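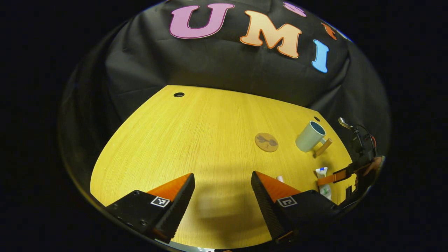 View from the left gripper before a mug-and-coaster demo. Both finger markers are in sight.

Recording two-handed demos with the hand-held grippers

This page covers tabletop tasks with two grippers. If you have only used one so far, read the Birkesier setup page first, then come back.

Before you start

Charge both grippers and clear their memory cards. Wipe the square markers on the fingers. The software reads finger opening from them, and a smudge can cost you a whole take. Leave the mug, the coaster and the tube where both hands can reach them without crossing.

Map the table

Pick up one gripper and sweep it slowly over the work area for a minute. Keep the fingers open. Save this clip as the map.

Calibrate the fingers

Open and close each gripper fully five times. Do this again if you change a fingertip.

Record

1. Start both recordings, then hold still for two seconds.
2. Pick up the mug and set it on the coaster. Move at the speed you want the robot to move.
3. Let go completely before you pull back.
4. Hold still again and stop.
5. Move the objects to new spots and repeat.

If you drop something, stop and throw out the take. Don't try to rescue it.

How many takes

Our first policy was trained on 289 demos and kept missing the coaster on the far side of the table. We went to 406, with more far-side starts, and it got better. Wajid Naqvi trained the Stendico version on about 600, but that one had three tasks in it.

Upload

Copy both cards into one folder and run the sync check. Takes where one gripper lost tracking are listed at the bottom of the report. Delete those before training.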